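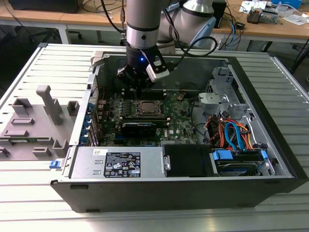

Cahier d'atelier – avril 2021

Suite du travail sur les restrictions d'espace aérien dans l'outil de préparation des vols. Je reprends mes notes du matin, parce que j'ai écrit trop vite et Getsemaní n'a pas pu les relire.

Le problème de départ : l'outil Motia reçoit les avis de fermeture temporaire et doit dire, pour chaque route déposée, si elle traverse une zone fermée. Sur le lot d'essai de 206 routes, nous avons trouvé 61 routes classées « libres » alors qu'elles coupent au moins une zone. C'est beaucoup trop. En octobre nous avions eu le même genre de résultat et nous l'avions expliqué par des coordonnées mal arrondies. Je pense maintenant que cette explication était fausse, ou au minimum incomplète.

Première vérification, les heures. Les avis sont en temps universel, les routes du lot aussi, mais le fichier préparé par Gervasio Daza contient une colonne « heure locale au départ » qui est lue à la place de l'autre quand la case voisine est vide. J'ai corrigé la lecture. Il reste 20 routes fausses après cette correction, toutes avec départ de Zurnmont ou passage au nord de Zurnmont.

Deuxième vérification, la géométrie. Pour les zones circulaires, le programme remplace le cercle par un polygone. Si les sommets sont posés sur le cercle, le polygone est plus petit que la zone réelle, et une route qui passe très près du bord peut être déclarée libre. J'ai mis les sommets à l'extérieur, avec les côtés tangents au cercle. Le calcul est un peu plus sévère, je préfère cela. À discuter avec Getsemaní, qui n'aime pas les fausses alertes (elle a raison aussi, un régulateur qui en reçoit trop ne les lit plus).

Troisième point, que je n'avais pas du tout prévu : l'altitude. Un avis peut fermer l'espace du sol jusqu'à un certain niveau de vol. Dans le module Stendus, la limite « sol » est enregistrée comme une case vide, et Motia comprend la case vide comme « pas de limite connue ». Il abandonne alors le test sans message ! J'ai remplacé par zéro, et j'ai ajouté une ligne dans le journal chaque fois qu'un test est abandonné. Attention, le zéro n'est pas correct pour un terrain situé sous le niveau de la mer. Aucun cas dans notre lot, mais il faut l'écrire dans la notice.

Relancé le lot complet après les trois corrections. Durée environ 900 secondes, donc plus lent qu'avant. La lenteur vient sûrement des polygones, je n'ai pas mesuré séparément. Résultat : trois routes encore fausses.

Ces trois routes ont été déposées par Rweyemamu avec des points de passage nommés, sans coordonnées. Deux points ont changé de nom entre les deux versions de notre table et le programme prend l'ancienne position. Pour la troisième, je ne comprends pas encore. La route est tracée correctement à l'écran, la zone aussi, elles se croisent bien, et le test répond non. J'ai essayé d'inverser le sens du trajet – même réponse.

Question de Gervasio par message : que fait-on pour un vol déjà parti quand l'avis est publié ? Aujourd'hui, rien. L'outil compare seulement à l'heure du dépôt. Je lui ai répondu que c'est un autre sujet, mais je le note quand même ici pour ne pas l'oublier.

À faire :
– demander à Getsemaní Figueroa la table des points à jour
– isoler la troisième route dans un fichier séparé
– mesurer le temps avec moins de côtés par polygone
– corriger la note d'octobre, paragraphe sur les arrondis
– ne pas livrer à Rweyemamu avant que la troisième route soit comprise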